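Bench Arm Inspection: Light Chores and Tidying Tasks
Padance workshop, December round, with comments

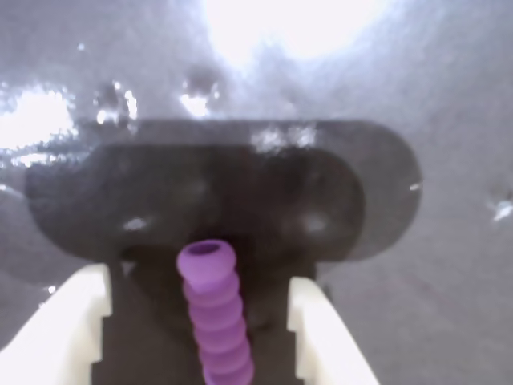

I've kept the same order as last time so the two sheets can be laid side by side, and I've let myself ramble in the comments where a plain tick would have hidden something useful. Do add your own underneath!

1. Emergency stop within reach of the person standing at the bench
Pass. Pressed 2 times, once with the arm idle and once mid-move. It stopped promptly both times.

2. Finger faces clean and undamaged
Pass. Please wipe them at the end of the day, even if you only ran a short session.

3. Grip force suitable for soft items
Pass with comment. Ribbed, squashy things are kinder to the arm than I expected, and the Eltano settings hold them nicely. Sponges are still squeezed harder than I would like — lovely for wringing out, less so for putting away.

4. Work surface free of crumbs and spills before starting
Needs attention. I know it's tedious, but a quick brush down takes a moment and the wrist camera copes much better with a tidy bench.

5. Overhead lighting
Needs attention. Shiny patches still confuse it. I'd love us to try the Trujillo diffuser before we go buying new lamps.

6. Pick and place, mixed household items
200 attempts, 9 dropped. Good going, and most of the drops were socks. Running total on the counter is 1,118.

7. Folding tea towels
Fail. It makes a brave start and then bunches the far corner. I can do a whole drawerful in the time it takes over one (and I'm not quick).

8. Sorting fixings into trays
Pass for large bolts. Washers not tested.

9. Left to work unattended
Not approved. Someone stays in the room, please, and that includes tea breaks.

Overall comment: fit for supervised use on items 3, 6 and 8. Would I let it loose in my own kitchen? Not yet, though I'd happily have it clear the table while I did the washing up. The Skadmont unit is still to be checked, on a separate sheet.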